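Week 4: Bottles, Labels and How They Lie
Packaging and Everyday Objects, Claven workshop

Welcome back! Last week was all about boxes, which sit where you put them. This week we get to bottles, my favorite part of the course, and I hope some of you catch the bug.

Start with the body. A round bottle is a tube with a shoulder, a neck and a closure. The tube gives you volume, the shoulder decides how the liquid pours, and the neck tells you what kind of cap you can use. Sketch all of these before you think about color. In the Brouwer exercise half the class drew the label first and then had nowhere to put the shoulder!

Now the label. A wraparound label on a curved wall only ever shows you part of itself. On a bottle this size you can read a bit less than half at once, so the name has to fit inside that window. Try it with the 400 ml blank from the Imidach kit: wrap a strip of paper around it, write a long word across the strip, then turn the bottle until the first letter disappears. Mark that spot. Do the same with the 300 ml blank and compare (the difference is bigger than people expect).

Everything changes again when the bottle is lying down. Upright, the cap is the top and the label reads straight across. On its side, the cap becomes a pointer — your eye goes to it first and follows it — and small type gets hard to pick out. A clear cap on a strongly colored body does this especially well.

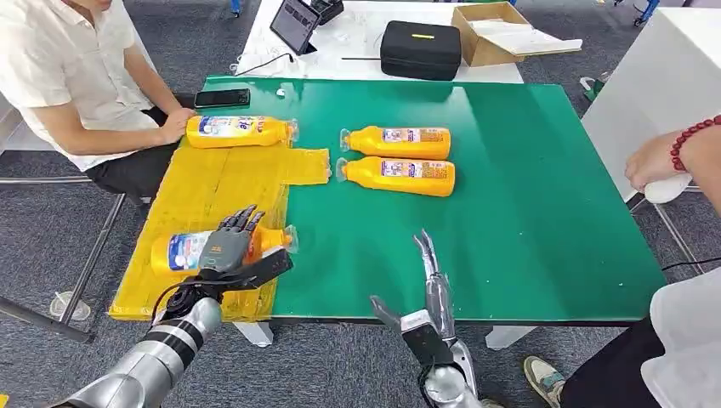

Fig. 4. Orange-yellow bottles with clear cap ends, lying on their sides on a green tabletop. Compare the cap directions.

Two of the bottles lie parallel near the middle, caps to the left, and they read as a pair straight away. Look at how the white and blue of the labels breaks up the warm body color, and how the yellow tape on the table sits much closer to the bottles than the green does.

For Saturday:
Bring one empty bottle, rinsed, label still on.
Draw it twice, upright and lying down, at the same scale.
Read the Irotel handout on closures, up to the part on nozzles.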